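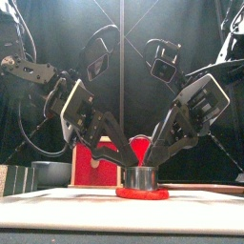
My least favorite number in robotics software is the timeout. I have written hundreds of them, and I'm willing to bet that whoever wrote yours picked them the way I picked mine, which is to say by typing a 2 and moving on with the afternoon. They pile up fastest wherever two parts of a system have to agree about something. Put the fingers of two grippers at the rim of the same small metal cup, for instance, and you have created a meeting, and like any meeting it needs a rule for what to do when one party doesn't show up. The rule is usually "wait a while." The while is usually 2 seconds.

I work on the layer between the planner and the motors, the part that gets blamed by both. Our planner is called Grinular. It is a perfectly decent piece of software with an opinion about everything except time. You hand it two arms, a model of the table and a goal, and it hands back two paths that don't run into each other, provided both arms start together and keep pace. It says this in the documentation, in a footnote. The executor, which is mine, receives these two lovely paths and has to play them through two controllers with separate clocks, separate queues and, I have come to believe, separate attitudes toward work.

So you add a barrier. Left arm gets to waypoint such-and-such, raises a flag, waits for right arm. Right arm does the same. When both flags are up, everybody goes. It's a fine idea and it takes an afternoon. Then one day a flag doesn't go up, both arms stand there like guests who have each been told to let the other go through the door first, and you add a timeout to the barrier. Now you have a design in which the arms are guaranteed to be in step unless they aren't, in which case they carry on anyway.

I would like to say I noticed the problem with this at the time. I noticed it in a log file with 1,778 warnings in it, every one of which said "sync barrier expired, continuing." Continuing! There is a whole philosophy of life in that word, and it has no business in a motion controller.
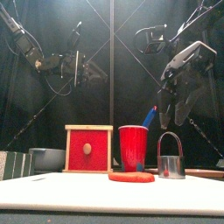
## What "continuing" means

It means the software had a belief about the world, waited for evidence, didn't get any, and decided to keep the belief. We would not accept this from a bank. We accept it from software all the time, because the alternative is stopping, and stopping looks bad. A robot that stops in the middle of a job looks broken to anyone who walks past. A robot that keeps moving on a stale plan looks like it's working, right up to the moment it doesn't.

I've heard the case for the timeout, mostly from myself. Networks hiccup. Messages get dropped. If you stopped for every late packet you'd never get anything done, and the arms would spend the day in a state of polite suspense. All true. But look at what is being argued. The claim is that late messages are common and harmless, and if that's so, we ought to be able to say how late is harmless. Is it 300 milliseconds? For one arm putting something down in open space, sure, take 300 milliseconds, take a long lunch. For two sets of fingers closing on one rim, 300 milliseconds is long enough for one gripper to have arrived and started having ideas.

The honest limit depends on how far apart the arms are, how fast they're going and whether they're touching the same thing. The planner knows all three. It worked them out in order to produce the paths, and then it threw them away, and downstream I made up a number to replace them. I find this embarrassing in a way I have trouble getting other people to share.

## The tool for this

There are tools for this, of course. We tried Quintero, which draws every message between every process as a colored line and is very beautiful. I had it up on the big monitor for a week. It told me that messages were being sent. We also looked at a thing called Volness, which will tune your timeouts for you by watching the system run and picking values that make the warnings go away. I want to be fair to Volness. It does exactly what it says. It had my barrier up to 6 seconds by the end of the first day, and the log was spotless.

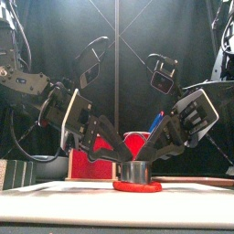

That is the trouble with treating the warning as the thing to be fixed. A quiet log is a wonderful feeling and I would pay real money for one, but the warnings were the only part of the setup telling the truth. Give a barrier 6 seconds and you will hardly ever see it expire. You will also have two arms that may sit six seconds apart in their own private versions of the plan, and a person watching who has gone to get coffee.

What we did in the end was dull. Each pair of waypoints now carries a slack value, computed by the planner while it still remembers why it wanted the arms where it wanted them. Far apart, the slack is generous. Near a shared object it shrinks to almost nothing, and if it runs out, both arms stop, hold position and ask for a new plan. The executor doesn't get a vote. I deleted the constant, which had been copied into more files than I care to admit, one of them a test whose only job was to check that it was still 2.

It stops more often than it used to. I've been asked about this. A visitor from Asonska, where they run a much bigger shop than ours, watched it halt and replan and wanted to know if it was supposed to do that. Yes, I said, and heard how it sounded. The previous version would have sailed through and possibly been fine. Most of the time it was fine. That's how the constant lived so long.

I'm not campaigning against every timeout. If you're waiting on a web page or a printer, type your 2 and go home. My complaint is with the ones that stand in for a fact somebody already had. Search your own code for them, if you have a free hour and a strong stomach. They tend to sit near a comment that says "tune later," and you can check the date on the comment. Mine was from a September, and I'm not going to say which one.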